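Went downtown for the counter-protest

2019-10-12

I got home from the march an hour ago and want to write it down while I still have it straight.

The group that had the permit was Prondness. They asked the city for the steps in Yupanqui Square from noon to two, and the city said 300 people maximum. I don't think they got near that. Our side met at the Tivine Street bus station at ten and walked up from there. Orysia Zakharchenko had a clicker and was counting people past the corner by the bank. Her number was 628, and the police told the radio 505. She is annoyed about it, but those counts were taken at different times and people kept drifting in.

The rules were the same ones they used in August. No poles, no glass, no backpacks, bags checked at the barriers. I left my umbrella at home and it rained for most of the second hour. Two rows of metal fencing ran the length of the square with officers between them, mostly standing with their bikes turned sideways. From where I was, you could hear that someone was speaking on the steps but none of the words.

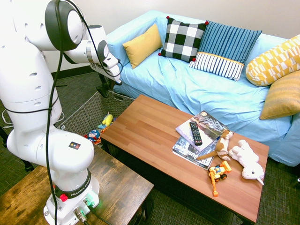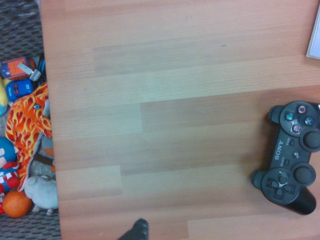

The light blue sofa, then the tabletop and a bit of the gray carpet.

There was one bad stretch at half past one, when a few men left by the wrong side and came out onto Tadero Avenue right in the middle of our people. There was a lot of yelling and somebody's sign got torn up. The bike officers moved in and walked them to the parking garage. I heard later there were two arrests, but I didn't see either one.

Fidelina Ñahui spoke for us at the end, from the back of a pickup. She kept it to five minutes and most of it was about the city council vote on the permit rules, which I think is the part that matters. If the fee goes up the way they want, small groups on any side won't be able to afford a permit - ours included.

My feet hurt and my coat is hanging over the bathtub. The council meets again a week from Tuesday at seven, and public comment sign-up closes at noon that day. I'm going to put my name down.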